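New pads for the Zuvberg hand gripper

From August we have a new routine for the foam pads on the Zuvberg gripper, and everyone who books the table should know it. Until now we changed a pad when somebody complained. Oona Suominen has kept a log of the grips, and after 300 of them the foam starts to lose its edges and light things slip more easily. At 370 grips she had to stop a session.

So please look at the pads before you start -- it takes one minute. Open the fingers, turn them to the light and feel the corners of the foam with your thumb. If the edge is frayed but the pad sits flat, you can go on working and write it in the log. If a corner lifts, change both pads together.

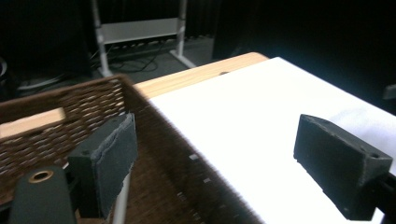 The two fingers over the wicker basket and the white sheet. The foam is a little frayed and lighter at the edges.

The old glue must come off completely before the new pad goes on. Toivo Suominen uses a plastic scraper for this, never a knife. Press the new pad for 2 minutes and leave it until the next morning. Wipe the dust from the fingers at the same time, and check that the screws at the bracket are tight.

Spare pads are in drawer 109, together with the scraper. When you take the last pair, tell Oona -- the next order to Brarko goes out on Saturday.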